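Setting the table, badly, with the Clornano club

5 July 2023

I joined the Clornano robotics club in April, on the theory that a person my age should have one hobby that does not involve a couch. The club meets over a tire shop in Ellis. Dues are 27 dollars a season, and for that you get a key code, a shelf, and strong opinions on cable management from people half your age.

This season's project is table setting. There's a contest for it at the end of the summer over in Tramton, and the job is one any six-year-old does under protest: put down a mat, get the dishes on it, put the cutlery where cutlery goes. You get 600 seconds. I laughed when I read that. Ten minutes to set one place! I have stopped laughing.

We teach by demonstration. One of us drives the arms through the whole job by hand, over and over, and then the policy trains overnight and shows us in the morning what it thinks we meant. We did 50 demonstrations for the first round. Eighteen of those were mine, and they were thrown out for what the log calls "hesitation," so the thing learned from 32. I'd like it noted that I hesitate in my own kitchen too.

The mat is the hard part. A plate stays plate-shaped when you pick it up. Cloth has ideas. Grab too little and it slips out of the fingers, grab too much and you get a bunch in the middle that no amount of tugging will flatten. We argued for most of one evening over whether to pinch near a corner or along the edge.
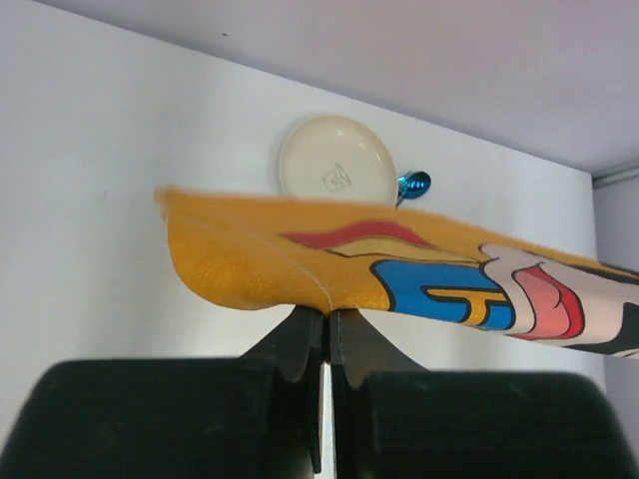 Edge pinch on the mat, with the plate and the blue spoon waiting behind it.

I was on the side of the corner. I lost the vote and would like to say I took it well. My reasoning was that a corner is easy to find, and the counterargument was that finding it was the only thing I had ever managed to do with it.

Then there's the cutlery. A spoon at least has a fat end, so there's something to aim for. Chopsticks were added to our practice list by a member who felt we were getting comfortable. You have to take both at once, keep them more or less side by side, and lay them down without one of them rolling off to start a new life on the floor. The gripper we use is called a Prustard, after a misprint on the first parts order, and it's very good at closing. Its feelings about opening gently are still being worked out.
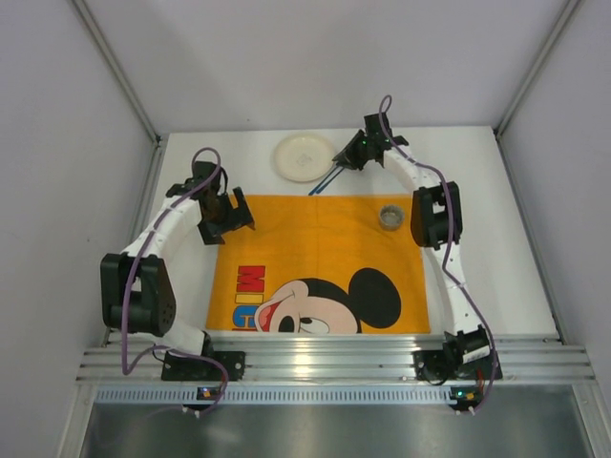
My own assignment for the past few weeks has been deciding what the second arm does while the first one is busy. I had pictured the two of them working like a pair of waiters. What I have so far is one waiter and one guy standing nearby with his hand out, which, to be fair, is also how I help at Thanksgiving. If he could hold down the mat while the other one fusses with the dishes, I think we'd save real time.

Next up is another round of demonstrations, and I've been told I can do some if I practice first. So I've been setting the table at home with two fingers on each hand. Dinner has been late. My family has asked when the contest is.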